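Clukamari at the Fillard

I drove to the Fillard in September to see Clukamari play to a room that holds 400. It was nearly full by the time the opener finished. I paid 17 dollars for the ticket and 5 for a soda.

The opener was Dilani Hettiarachchi, alone with a guitar. She played quiet songs and the crowd mostly talked through them. I bought her record anyway.

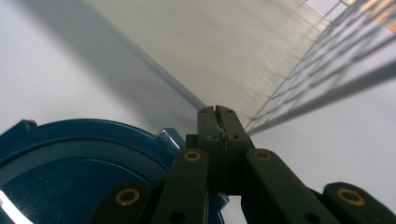

The main set

Clukamari came on at 9:30 and started with "Pomville," the slow one from the first album. Dexter Marchetti's drums were too loud for two songs and then somebody fixed it. Yolanda Nakamura sang better than she does on the records, especially on the new material, where she drops the falsetto and stays low.

They played for 61 minutes and did one encore. I wanted to hear "Zieliński" and didn't get it. The middle dragged a little, with three long songs in the same key.

I'd go again. They're back in the spring with a second guitarist, and I already have a ticket.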